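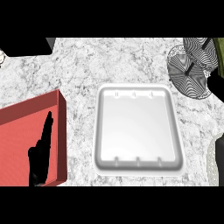
Simulation avant le vrai bras : concombre et barquette
Forum Atelier partagé – Projets en cours

bogdan_j
2022-07-29
Bonjour à tous. Je construis avec Effie deux bras dans l'atelier de Plusari. Avant de brancher les moteurs, je teste tout en simulation. La tâche : prendre un légume et le poser dans la barquette blanche. Le bras gauche travaille au-dessus du bac rouge. J'ai fait 136 essais et la prise me semble encore trop serrée. Quelle force mettez-vous pour les légumes ?

lachlan_yule
Salut Bogdan. Avant la force, je regarderais le contact. Quel coefficient de frottement as-tu mis sur les doigts ? Chez moi, avec la valeur par défaut, tout glissait.

agnes_c
Je ne suis pas d'accord. Le frottement se corrige à la fin. Le plan de travail marbré et les disques à rayures noires et blanches, est-ce bien utile ? Un fond gris suffit pour commencer.

bogdan_j
Agnes, je préfère garder le décor, la caméra du vrai montage verra aussi beaucoup de choses. Pour Lachlan : 0,6 au lieu de 0,9, je vais essayer plus haut. Voici le bras droit, avec le concombre tenu en biais au-dessus de la barquette.

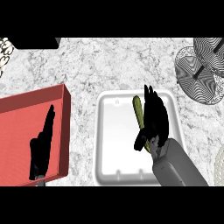
lachlan_yule
Réponse nº 5
Merci. Je le prendrais plus près du milieu, le bout ira moins loin vers le bord.

agnes_c
D'accord avec Lachlan sur ce point – mais je maintiens pour le fond gris.

effie.l
Je recalcule la prise ce soir. Les servos Vindetti arrivent en septembre, nous avons le temps.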